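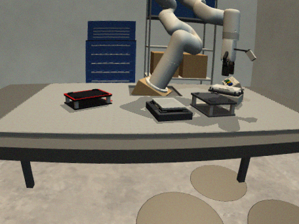
Robot arm on its wedge-shaped base, simulated view.

Filed under: Grants & Reporting > Undergraduate Electives

Enrollment in the Ludar elective track reached 707 students by the end of October, against a target of 400 set in the grant agreement. Nine courses ran. Two were withdrawn before registration opened - the Rultton campus could not schedule rooms for evening sections.

Credit transfer between Rultton and Drikent is now approved for all first-year electives. Ha-neul Bang has sent the revised syllabi to the Ngui office for review. Course evaluations will be reported next term.

Spending is within budget except for travel, where the overrun will be covered from unspent printing funds. No change to the grant total is requested.

Last updated: October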